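Polldale Forum
Home | Boards | Local Government | Elections | Search | Log in

Elections > Campaign conduct > Naming private families in mailers: does the Grarncombe rule cover this?

Reading time: 5 min
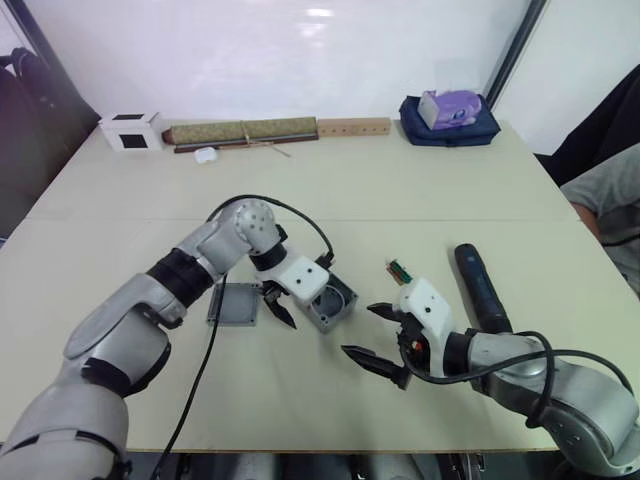 Opening post

ballast_row
The county race has produced a mailer that refers to a workplace death in Polldale. The family isn't named, but the street and the employer are, and there was only one such death in the county that year. The mailer went to 1,611 households according to the postage statement the campaign filed. The family sent a letter asking both campaigns to stop using the case. The campaign that sent the mailer says it will not comment on "matters of public record."

My question is narrow. Grarncombe adopted a fair campaign pledge last cycle, and Polldale copied most of it. Section 3 says a signatory will not "use the identity or private circumstances of a crime or accident victim without written consent of next of kin." Both candidates signed. Does an unnamed but identifiable victim count as "identity" under that wording? I would like to hear from people who have read the text, please. I know what the comment section at the paper thinks.

tollgate7
I have read it. "Identity" is not defined anywhere in the pledge. The definitions page covers "signatory," "communication" and "coordinated," and that's it. In the absence of a definition you go to ordinary meaning, and ordinary meaning would include enough detail to pick out one person. Street plus employer plus year gets you there.

The consent part is easier. There was no written consent. The letter settles that.

quillback
Disagree with tollgate7 on the first part. The Grarncombe draft originally said "name, likeness or identifying details." The version that was adopted cut that down to "identity." If a body deletes "identifying details" from a draft, the usual reading is that it meant to leave identifying details out. You can't put the words back by way of ordinary meaning.

I don't like the mailer. I'm saying the text is weak.

tollgate7
The deletion was done to shorten the section. "Name" and "likeness" were also deleted in the same edit, and I assume you don't believe the pledge now permits printing the name.

quillback
Fair point on "name." I still think it's open. A drafter who wanted it airtight had the language on the page and took it out.

ballast_row
Was that edit explained anywhere? I looked at the Grarncombe minutes and the item is one line: "Section 3 revised, adopted."

quillback
Not that I've found. There was a redline attached to the agenda packet. No memo.

gravel_and_tar
You are all skipping the part where the pledge has no penalty. Section 7 says an alleged breach "may be referred for public notice." Public notice means a paragraph on the county website. I can't think of a campaign that has changed a mail plan over a paragraph on the county website, and by the time it posts, early ballots will be back.

The accident was an issue in the permit hearings. It's in the inspection report. If the inspection budget is a campaign topic, then the thing the inspections failed to catch is going to come up. You can't run on plant safety and be barred from mentioning the one death.

ballast_row
You can mention the inspection failure without the street. The report itself doesn't give a home address. Somebody on the mail side added it.

gravel_and_tar
That I agree with. The street was unnecessary. I don't agree that the whole subject is off limits, which is what the letter asks for.

sedgemoor_b
The letter doesn't ask for that. It asks both campaigns to stop using the death. It says nothing about inspections. Page two, second paragraph.

gravel_and_tar
Using the death and discussing the inspections overlap almost completely in this case. I've read page two.

sedgemoor_b
They overlap if you want them to. The opposing campaign put out a policy sheet on the inspection backlog — four pages, no mention of any individual case — and it made the same argument about staffing.

tollgate7
Correct, although the opposing campaign isn't clean either. Their spring video used a clip from the vigil. It was pulled after 20 hours, and they called it a vendor error. The letter is addressed to both for a reason.

quillback
Who was the vendor?

tollgate7
The disbursement report lists Prosavar for video and Aasen for print. Prosavar shows up for both campaigns in the same quarter, on different line items. I wouldn't read much into that. There are not many shops that handle county races.

quillback
Then "vendor error" is at least possible, if footage was in a shared library. It doesn't matter under the pledge. Section 3 binds the signatory for any "communication" it pays for, and the definition of communication includes work by contractors.

ballast_row
That's useful, thank you. So for the video: clip from the vigil, paid communication, no consent. Is a vigil "private circumstances"? It was held in a public park.

quillback
Public location, private event in substance. I'd call it a closer question than the mailer. The video showed faces, so "identity" is satisfied even on my narrow reading.

sedgemoor_b
So under quillback's reading the pulled video is a breach and the mailer still going out is not. I think that shows there's something wrong with the reading.

quillback
It shows there's something wrong with the section. I've said that twice.

mod_lintel
Two posts removed for guessing at which family this is. Do not name the street here either. Thread stays open as long as it stays on the pledge text and the filings.

gravel_and_tar
Question for anyone who has done it: how is a section 7 referral filed? The county page links to a form that returns an error.

tollgate7
In writing to the clerk's office, with a copy of the communication and the section cited. The form is optional. Any registered voter in the county can file, and it doesn't have to come from the family. The campaign gets a chance to respond before the notice is posted. I don't know the response window in Polldale. In Grarncombe it was five business days.

ballast_row
I'm going to file on both, the mailer and the video, and cite section 3 for each. I'll attach the postage statement and leave the address panel off the mailer copy so the clerk doesn't end up reposting the street.

quillback
Black out the body text line as well. The street is in the second sentence of the mailer, apart from the address panel.

ballast_row
Noted. Will do.

gravel_and_tar
For the record, I think the referral on the video is stronger and I'd sign that one. I would not sign the one on the mailer unless it is limited to the street.

sedgemoor_b
I'd sign both. Someone should also ask for the definition of "identity" to be put on the agenda after November, whichever way the clerk goes on this.

tollgate7
Agenda requests have to be in before the packet closes. I'll send the old Grarncombe redline with it so they have the deleted wording to work from.

Contact the moderators | © Polldale Forum | Back to top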